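Cuticles and hand care talk, Todwood branch evening, speaker notes

Running time 23 mins plus questions. Slides are on the stick AND emailed. If the clicker dies just say next.

1. Opening

Say hello, thank Todwood for the room and the biscuits. Ask who has polish on now. Ask who has put hand cream on today. Expect far fewer hands. Don't labour it.

Main point up front so late arrivals get it second hand: most chipped, peeling, lifting polish I see started with the skin and the nail, before any colour went near it. Tonight is about the dull bit. No colours, no art, sorry. Prillard are doing the colour evening in April, leaflets by the door.

2. What the cuticle is

Keep this short. Last time went on far too long with the diagram.

Two things people call cuticle. The living fold of skin at the base, leave it alone. The thin dead stuff stuck to the nail plate, that's the bit you can shift. Living fold is a seal. Cut it and you let things in. Redness, soreness, sometimes a proper infection.

Point at own thumb. Hold it up for the back rows.

Someone will say their salon has always cut them. Fine. Say trained hands, clean tools, and even then only the loose bits. At home with kitchen light and one glass of wine in, no.

3. Method

Slow down here, people write this down.

Wash hands, warm water. Soak a few minutes, no longer. Nails swell when they soak up water, polish put on straight after lifts as they shrink back. So do the soak the night before if you can, paint the next evening.
Remover gel if you use it, thin line, follow the time on the packet. Wash off properly.
Push back with a wooden stick, wrapped in a bit of cotton wool. Small circles. Not a shove.
Snip hangnails only. Snip, don't pull.
Oil. Any plain oil will do to start, jojoba is nice, almond is nice (ask about nut allergies BEFORE passing the bottle round, forgot in Trellotwood)
Cream last.

If it hurts stop. Say that twice.

4. Hand cream

Bit they actually came for. Three kinds of ingredient, plain words only. Ones that pull water in, glycerine mainly. Ones that soften, oils and butters. Ones that sit on top and keep it all there, petroleum jelly and the waxes. A decent winter cream has some of each. Price tells you very little.

How much: a pea for both hands is mean, go for a hazelnut. Rub the backs together first, then fingers, then each nail in turn. People do the palms and forget the rest. Palms hardly need it.

When: after every wash if you can bear it. If not, bedtime and after washing up. Gloves for washing up, goes without saying, say it anyway.
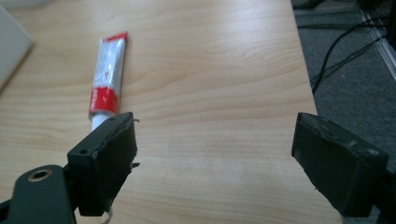

Fakhoury wrote back after the last one that bedtime cream is all very well but it's the daytime washing that does the damage, and that a small pot by every sink did more for her nails than a year of strengthener. Read that out, it gets nods. Then agree with it. Then add: cream OFF the nail before painting. Wipe each nail with remover even if bare. Grease is the number one reason for polish coming away in a sheet by the second day.

5. My own diary

Quick one, don't turn it into science. I kept a note for 7 weeks over winter. Same base coat, same polish, same two hands. Left hand oil every night, right hand nothing. Left lasted longer most weeks, not all. Week with the decorating was a disaster on both. One person, one bathroom, proves nothing, but I carried on with the oil.

6. Things to bin

Metal pushers with a sharp edge. Old emery boards, the gritty bald ones. Acetone every other day. Using nails to open tins. Biting, obviously, be kind about it, someone in the room always does. Bitter polish works for some, keeping a file in your pocket works for others, the rough edge is often what starts it off.

7. Questions likely

Gel and lamps: say ask the colour evening.
White spots: mostly knocks, they grow out. Not calcium, that one never dies.
Ridges going up and down: usually age. Buff lightly or use a ridge filler. Ridges across, or any dark streak that's new, see the GP. Be serious here, no jokes.
Best brand: don't get drawn in.

8. Finish

Remind re sign up sheet. Samples one each please. Chairs stacked by 9, Todwood lock up promtly.

Check oil bottle lid is tight before it goes in the bag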